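We've been tidying up our house rules for simulated arm work at Terkard, so a short thread on what we now ask for before any run counts.

1/ Write the pass rule down before the first run. Ours for stacking says which cube goes on which and how long it has to stay there. If you change it halfway, start the count again.

2/ Check every camera view before a long batch, including the dull ones. We lost 2,000 runs in April to a view that had been left on the wrong settings.
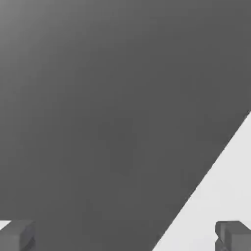 One of the views from the stacking task. Greyscale, mostly dark surface.

3/ Keep the failures. All of them, same folder, same naming. The Moffat set came to us with 65 runs and no failures, and we couldn't use it.

4/ Give every small cube its own colour and put the colours in the task sheet. Cyan on top of the big purple-blue one, magenta, orange and green left on the table.
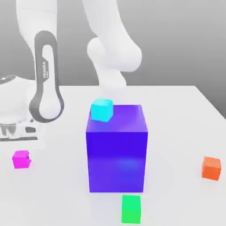 5/ Change the start positions between runs. Our minimum is 40 layouts per task – Bistcombe use 30 and that seems fine for simple lifts.

6/ Sim results get reported as sim results. Separate table, separate heading, no averaging with the real arm.

Full sheet goes up once Clitorley have sent their comments back.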